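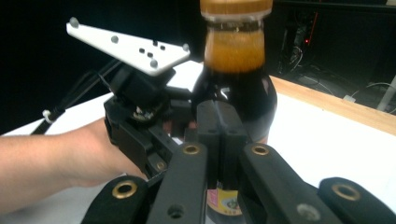 Opening. The talk is about getting bottles back. Kenemholm has small drinks makers who buy new glass for every batch, and most of that glass gets used one time and crushed. Say who I am and that I run the wash room at Stornutero, so I come at this from the wet end. Then go to the picture. Dark brown glass, plain rounded shoulders, paper label low down on the body. Ask the room which part of a bottle like that costs us the most work. Most people will say the neck. The answer is the label, and I'll come back to it.

Keep this part short. Last time I spent too long on who we are.

Why we started
Siyabonga Msimang was buying bottles by the pallet for his ginger beer. The price went up twice in one year and the supplier raised the minimum order as well. He had no room for the extra pallets. He asked if we could wash used ones, and I said yes before I had looked into it.
We had an old crate washer from a dairy. It was built for wide-mouth milk bottles and did a poor job on narrow necks. We changed the spray nozzles and the baskets. That took until June.
Don't go into the nozzles unless somebody asks.

How the loop runs
Customer pays a deposit at the shop. Customer brings the bottle back to any shop in the group. Shop stacks it in a crate. We pick up crates on the same run that drops off full ones, so the van is never making a trip just for empties. Bottles get sorted, soaked, washed, rinsed, inspected and put back in clean crates with a lid on. The maker fills them.
Point out that the shops do not sort. We tried asking them to sort by shape and it lasted a few weeks. Shop staff are busy, the back room is small, and they were right to complain. Sorting is our job now.

Numbers slide
In the trial we put out 2,978 bottles. There are 7 shops taking returns and 4 makers filling. Deposit is 10 cents.
Leave this up long enough for people to write it down. Someone will ask for the return rate. Be straight about it: we only log what comes through our door, and plenty of bottles sit in garages for months before they turn up. I would not quote a rate until we have a full year.

Is the deposit too low?
Probably. Nuwan Amarasinghe thinks it should be double. He runs the biggest of the shops and hears what people say at the counter. My worry is the makers. A higher deposit makes the shelf price look higher, even though the customer gets it back, and the first thing people look at is the shelf price. We have agreed to leave it alone through the winter and then look again.
Pause here and ask what others in the room charge.

Labels
Now back to the label question. Paper is fine. Paper comes off in a hot soak if the glue is the right glue. The trouble is that most glue sold for bottle labels is made to survive an ice bucket, and it also survives us. We have had whole crates come out of the soak with the label looking better than when it went in.
What we ask makers to use:
Uncoated or lightly coated paper.
A wash-off glue, tested by us before the print run.
No plastic film, no foil, no wraparound where the ends overlap.
Ink that stays on the paper. Some reds bleed and turn the soak tank pink, and then everything in the tank has to be rinsed again.
Havlíček, who make the cider, had already printed a year of labels when they joined. We took their bottles anyway and scraped by hand. It was a mistake to offer that and I would not do it again. The hours came out of everything else. Tell this plainly, they know I'm telling it and are fine with it.

Shape and color
Every extra bottle shape is another stack in the sorting area, another basket setting, and another half-full crate waiting for enough of its own kind to fill a load. We settled on one brown bottle. Brown keeps out more of the light that spoils hops than green or clear glass does, so the brewers were happy. The lemonade people were not, they wanted clear glass to show the color of the drink. They have stayed out so far. I understand why. Their product sells on how it looks.
If there is time: mention that scuffing shows less on dark glass too. After many trips a bottle gets a pale ring where it rubs against its neighbors. It's harmless in itself, but customers notice it and some think the bottle is dirty.

Inspection
This is the part I get asked about most. Each bottle is looked at by a person in front of a light panel. We check the lip for chips first, then the base, then hold it up and look through for anything left inside. Anything doubtful goes in the cullet bin. No arguing, no second look. Glass is cheap next to a cut mouth.
Things we find: cigarette ends, lime wedges, mold, candle wax. Wax is the worst and it does not come out. If your customers use bottles as candle holders, ask them to keep them.
Smell check is separate. Anyone who has stored paint thinner in a bottle has ended its career. We pull those before the soak – once they go in, the whole tank smells.

Caps
Caps are new every time. People ask if we reuse crown caps and we don't. They go to metal recycling, and most shops already have a tub for them by the register.

Money
Say clearly that washing does not pay for itself yet. Zorkimis lent us the building at a low rent, and without that we would be charging more than new glass costs. With more bottles on each run the cost per bottle comes down, mostly on the driving. The washer itself sits idle more than it runs.
Skip the spreadsheet unless the projector is behaving.

What I'd do differently
Agree on the bottle before anything else. Test the glue before anyone prints. Buy more crates than seems sensible, since crates go missing faster than bottles do. Put a deposit on the crates as well – we added that late and got a lot of them back in the first month.

Close
Next intake of makers is after the holidays. Sign-up sheet is on the table by the door, sample labels too. Glue test takes a week, bring your own label stock.
Questions. Repeat each one into the microphone, the back rows couldn't hear last time.

Notes updated November 2025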